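Filed under: Walking, Kullbridge, Long threads

2021-04-19

1. OK so I finished! Last night I walked the last bit of the last street in Kullbridge, which means I've now been down all 744 of them on foot. A bunch of you asked how it works and whether I'm all right, so here's a thread. Get a snack.

2. First, the rules, since people get weirdly intense about rules. A street counts if it has a name on the city list and I walk the whole thing, end to end. Both sides is extra credit. Driving down it first to see if there's a mean dog is allowed and I did it more than once.

3. I got the idea from Rami Tannous at my old job, who had done it in the town where he grew up. He told me about it in the break room and I thought it was the dullest thing I'd ever heard. Then I thought about it for a whole week, and by the weekend I had a highlighter in my hand.

4. I'd lived in this town nine years at that point and I knew maybe five routes. House to work, house to store, house to the good park, house to the bad park, house to my sister's. That was my whole town! I gave people directions like I knew what I was talking about.

5. The very first walk was a disaster. I picked the neighborhood behind the Henex plant because it looked neat and square on the map, and it turns out square is the worst. You walk up one, down the next, up the next, and you can see where you just were the entire time. I was so bored I called my mother.

6. What works way better (for me anyway) is picking a spot a couple of miles off and zigzagging toward it, then taking the bus home. You feel like you went somewhere. You also have to be OK with leaving little orphan streets behind and cleaning them up later, and I'm still mad at past me about the orphans.

7. Maps. I kept 2 of them. One's paper, on the big sheets the library will print for you, and that's the real one. The other's on my phone and only exists so I don't end up in somebody's yard. Paper gets marked when I'm home with my shoes off. That's my favorite part of the whole thing and I'm not even kidding.

8. I do all my marking up and planning at a table, with coffee, the night before. Pale wood, a bit of a shine to it, and if the light's coming across it wrong I have to turn the whole map sideways to read the street names. Three sheets taped together is the most I can manage before they start sliding onto the floor. 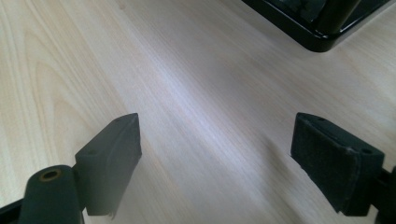 9. Highlighter colors! I started with yellow and switched to orange, because yellow disappears under a lamp. If you're doing this, just start with orange. I had to go back over two whole neighborhoods and I pressed too hard and tore the corner off downtown.

10. Dead ends. Oh my gosh, the dead ends. You have to walk in and then you have to walk out, and on the way out the same guy who watched you walk in is still standing there with his hose. I've developed a wave. It's friendly but it also says I have an appointment somewhere.

11. Most people are lovely about it. One woman on Larch Court asked if I was lost and when I told her what I was doing she yelled into the house for her husband to come look at me. He came out. He looked at me. They gave me a bag of lemons.

12. I did get asked if I was selling something, a lot, so I quit carrying a clipboard. Folded map in the back pocket. Much better. Nobody trusts a clipboard.

13. Best discovery, hands down: the stairs off Dusar Hill. There's a whole public staircase that counts as a street (it has a sign and everything) and it drops you down between two backyards right behind the Nseir bakery. I'd been driving clear around that hill for nine years to get those same sesame rolls.

14. While we're there, get the sesame rolls early. By noon it's only the sweet ones left. The sweet ones are fine, I've got nothing against them, but you didn't climb down a staircase for fine.

15. Worst discovery: the frontage road by the interstate. It's a named street, it's long, and there's no sidewalk for most of it. I put it off for months. In the end I went early in the morning in a bright orange vest I bought for that one walk and I wore it home on the bus like an idiot.

16. Shoes, because it's my most asked question. I wore regular running shoes from the outlet and went through more pairs than I'd like to tell my husband. Buy them half a size up if you're doing long ones. Your feet swell. Mine did, and I have one toenail that's never going to be the same, and I'll leave it there.

17. Socks matter more than the shoes, I think. Thin wool, even in summer. I fought this for so long. I thought wool in September sounded like a punishment. I was wrong and my sister was right and she's going to screenshot this.

18. Weather: rain's fine, heat's not. I skipped every afternoon over 90 after one walk where I sat on a stranger's retaining wall for half an hour drinking out of their sprinkler. In hot months I left before breakfast and ate when I got back, and I've never enjoyed toast so much in my life.

19. I thought I'd listen to podcasts the whole time. I did for the first few weeks and then I couldn't tell you one thing about any of those streets, so I went back without headphones and redid a few. Now I just walk and eavesdrop. People say wild stuff on their porches.

20. Things I got way too interested in: mailboxes, who has a lemon tree, old street names stamped into the curb that don't match the sign. That last one's a real thing here! They renamed a bunch of streets when the town merged with the mill side and left the old stamps. I've got a whole notebook page of them.

21. Hafiz Ngau at the library helped me with the curb stamps. I brought him my notebook page and he brought out the old street directory, and we sat there matching them up until they turned the lights off in the back. If you've got a question about this town, go ask at that desk. They want you to.

22. There was a slump in the middle. I'd done 100 walks and the map still looked half white, and everything close to the house was finished, so every single outing meant a bus or a ride first. I stopped for most of a winter. The map sat rolled up behind the couch.

23. What got me back out was a coworker asking about a street I'd never heard of, and I went home to see if I'd done it, and I hadn't, and it bugged me so much I went that same evening in my work clothes. So I guess being annoyed is a kind of motivation.

24. The end was sort of silly. I had 6 left and they were scattered all over town, all orphans, none of them longer than a block. I dragged my sister along and we did them in one go with a car and a bag of chips. She waited in the car for four of them. She'd like it known she walked the last one.

25. Last street was Pender Lane, for the record. It's got a mailbox shaped like a trout, and a chain link fence, and that's it. We stood there for a minute and then a cat came out and we petted the cat.

26. Things I'd do differently: orange highlighter, no clipboard, wool socks from day one, write down the date on every walk (I only started doing it partway through and I'm so sad about the early ones), and do the frontage road first and get it over with.

27. Do you have to do the whole town? No! Do your zip code. Do everything you can reach without crossing a big road. My neighbor's doing just the streets named after trees, and she's having a great time, and she's already found one I spelled wrong on my map.

28. Before anyone asks, yes, the city added new streets out past the ballfields this spring and no, they weren't on my list when I started. I'm not counting them. I'm probably going over there next weekend though.

29. If you want the curb stamp list, reply and I'll type it up. My handwriting is terrible and a couple of them I can't read anymore, so if you live on the mill side go look at your curb for me, please!

212 shares · 87 comments

Contact | © 2021 | Back to top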